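Section 4. Setting Up on a Tabletop

This section covers the Skuvoma four-drawer chest when it stands on a table, desk or sideboard. If yours is going on the wall, you want Section 5, and a stud finder, and possibly a friend.

By now you should have the chest out of its carton with the tape off. If the tape took a little of your patience with it, that is within normal limits.

Before you start
You need a level table, a plain cloth and two free hands. We recommend cotton. The Evangelista table cover sold in our Kirkarcombe shop (part 2338) is a good size for most tables, but an old bed sheet does the same job and already lives in your closet.

4.1 Laying the cloth

1. Clear the table. Moving everything to one end is a popular method and does not count.
2. Wipe the table and let it dry.
3. Spread the cloth so that it reaches past the spot where the chest will stand on every side.
4. Smooth it from the middle outward with the flat of your hand. Small wrinkles are fine away from the chest. Folds under the chest are not, and you will be reminded of them each time it rocks.
5. Check for crumbs, screws and loose threads before anything heavy goes on top.

Note: Do not iron the cloth on the table. We added this line after the first printing.

4.2 Placing the chest

1. Close all four drawers. The chest should be empty.
2. Lift it with one hand under each side. Do not lift by the handle slots, which are made for pulling.
3. Set it down toward the rear of the table, leaving working room in front.
4. Turn it to whatever angle suits your chair. Dead square looks tidy in the catalog. A slight turn is easier on the wrist.
5. Feel along the bottom edge for bunched cloth. If you find some, lift the chest and start again from step 2. Pulling at the cloth while the chest is standing on it is a magic trick, and the warranty does not cover magic tricks. 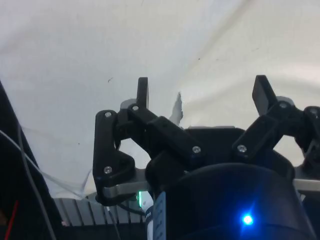
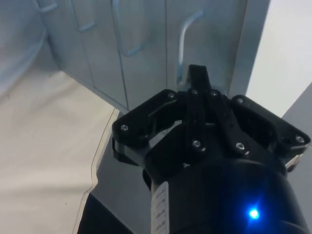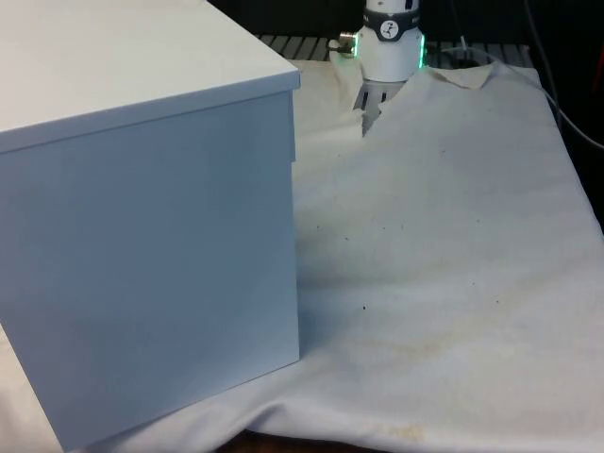
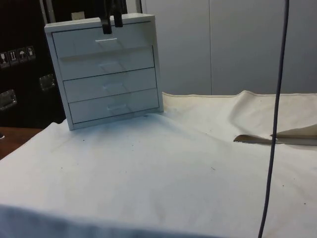

Fourth picture: chest set back on the cloth, all four drawers closed.

4.3 Checking the drawers

1. Hold the top panel steady and open the top drawer halfway. It should slide without a shove.
2. Close it until the front sits flush.
3. Repeat for the other three, working down.
4. If a front stands proud by more than 2 millimeters, take the drawer out and look behind it. In most cases you will find the instruction leaflet for the drawer.

CAUTION: Open one drawer at a time. With all four out, the chest leans forward, and it does not lean back.

4.4 Loading

Put no more than 500 grams in each drawer. Heavier things go at the bottom. Stamps, buttons and cables for phones you no longer own may go anywhere, and will.

Leave the top panel clear if you can. We know you can't. A lamp is acceptable if the base is smaller than the panel. A potted plant is acceptable if it is artificial.

Keep the chest at least 33 centimeters from a radiator or stove.

4.5 Moving it later

Empty the drawers first, all of them, including the one you are sure is empty. Lift the chest clear of the cloth and carry it upright. Dragging puts pleats in the cloth and marks on the feet, and Norkar will sell you new feet but would prefer not to have the conversation.

For cleaning, see Section 6. For drawers that have been put back upside down, see Section 7.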